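Narstead Robotics Short Course
Handout 5: Comparing hands on a two-armed robot
Revised 23 Mar 2025

Read before the bench session. Bring it with you, along with your results sheet from Handout 4.

1. What this session covers

In the last session we looked at parallel grippers, which have two flat fingers and one motor. We now move on to hands with several jointed fingers. You will run the same short set of pick and place tasks with each and compare them using the same scoring sheet. You are not asked to decide which is the better gripper in general. You are asked to say which one suits each task, and to back that up with your own figures.

The two end effectors are:

Curnance two-finger gripper. One motor, rubber pads, force limit set in the controller.
Lutau jointed hand. Four fingers and a thumb, position control on each finger, one hand per arm.

Both are run from the Toft controller. The Toft settings file is different for each, so check that you have loaded the right one. Loading the two-finger file with the jointed hand fitted will give a fault on start-up and nothing will move.

2. Terms

Power grasp: the object is held between the fingers and the palm, with a lot of contact. Strong, but hard to let go of neatly.

Precision grasp: the object is held by the fingertips only. Easier to place accurately, and easier to drop.

Wrap: how far the fingers go round the object before it is lifted. We record this as none, part or full.

Support arm: in a two-armed task, the arm that holds or guards something while the other arm does the picking.

3. The tasks

Each task is repeated 40 times per end effector, in four blocks. Change operator between blocks.

Task A. Move a rigid block from one marked spot to another.
Task B. Pick up an empty plate by the rim and put it down again.
Task C. Put a soft, round item on the plate.
Task D. Take the same item off the plate without shifting the plate.

Tasks A and B give a fair result with either type. Most groups find the two-finger gripper quicker on both, as there is only one motion to tune. Tasks C and D are where the results begin to differ. A bread bun squashes under flat pads before the force limit trips, and the marks stay in it. The jointed hand spreads the load over more of the surface, but it needs more room at the sides, and a finger that goes under the bun has to clear the rim of the plate.

4. Setting up

Check the wrist fixings by hand with the arm powered down.
Check that the wrist cable has enough slack for the full range of the wrist. A tight cable pulls the connector sideways and you will see finger positions drift.
Load the settings file. Write its version number on your sheet.
Run the open and close cycle seven times with nothing in the hand.
Put the plate on the table and let the head camera find it. If the plate outline jumps about on the screen, alter the lighting before you alter the threshold.

The table and the walls of the cell are white. Pale objects are hard for the camera to pick out against them, so use the coloured plate for all counted trials.

5. Approach and closing

For the soft item, bring the hand in from above and to one side, with the back of the hand tilted. Coming straight down works with the two-finger gripper but with the jointed hand it tends to bring the thumb down on the rim. Close the fingers in two stages. The first stage brings them to light contact. Wait 500 milliseconds, then run the second stage. If you skip the wait, the fingers that touch first push the item towards the others and the grasp ends up off centre.

The support arm stays beside the plate with the hand open and on edge. It should not press on the rim. Its job in Task D is to stop the plate sliding if the picking hand catches it.

6. Scoring

For each trial record: success or failure, wrap, whether the plate moved, and any mark left on the item. A trial where the operator pressed stop counts as a failure, even if the grasp looked sound. Do not repeat a failed trial to replace it.

Typical causes of failure, from the October group:

Finger caught on plate rim
Item rolled out during first stage
Camera lost the plate behind the hand
Wrong settings file

The third of these is easy to miss. When both arms are over the table, a hand can hide a good part of the plate from the head camera. Watch the screen as well as the arm.
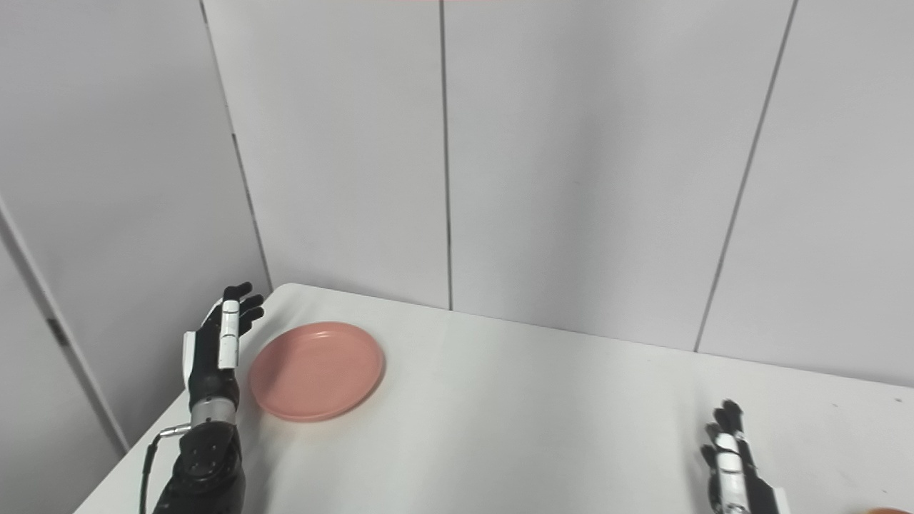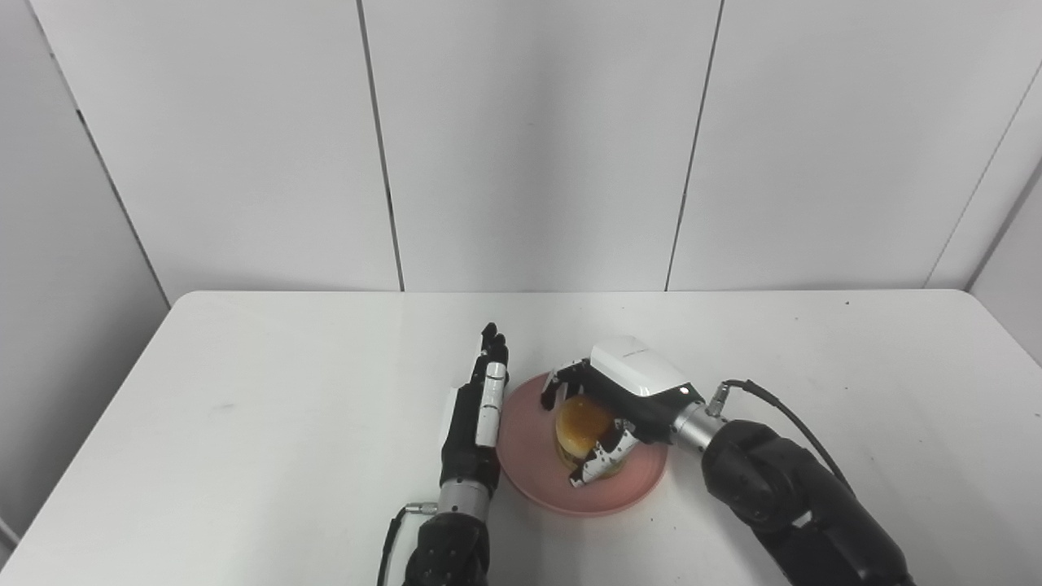
Figures 1 and 2. Jointed hands at the table with the pink plate. Figure 1: plate empty. Figure 2: fingers round the bun, other hand open beside the plate.

7. To hand in

One scoring sheet per end effector, and one page comparing them on Tasks C and D. State the settings file version on both sheets. Give the failure causes as counts and leave out percentages.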